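## 3. Method

The survey compared dishwashing water use in two student residences, Grullham and Rustville. Both have shared kitchens with a single sink and no dishwasher. A meter was fitted to the cold and hot feeds under each sink and read by hand at 20:00 every Thursday.

Residents filled in a paper log giving the start time of each wash and whether the bowl or the running tap had been used. The log sheet was adapted from one supplied by Houshang Hassanpour. In all, 684 washes were logged. Entries with no start time were discarded (46 entries).

## 4. Results

Running-tap washes used more water per item than bowl washes in both residences. The difference was larger at Rustville, where the tap has no aerator. Pre-soaking had no clear effect, although trays and baking dishes were seldom soaked and are under-represented in the log.

The Grullham meter stuck for 2 weeks in December. Those readings were left out and not estimated.

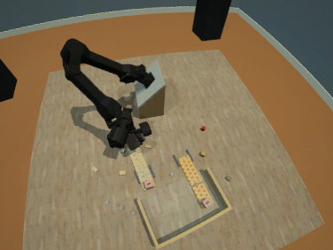

*Page last changed: Thursday, 16:20*

## 5. Limitations

Logs were self-reported. Residents who washed up late at night were less likely to complete a sheet, so evening use is better covered than night use. Items were counted by the person washing, and cutlery was treated inconsistently: some logged each piece, others one handful as one item.

## 6. Further work

The Rweyemamu method of weighing crockery before washing would remove the counting problem. It needs a scale in each kitchen. An aerator should also be fitted at Rustville and the readings repeated for one term.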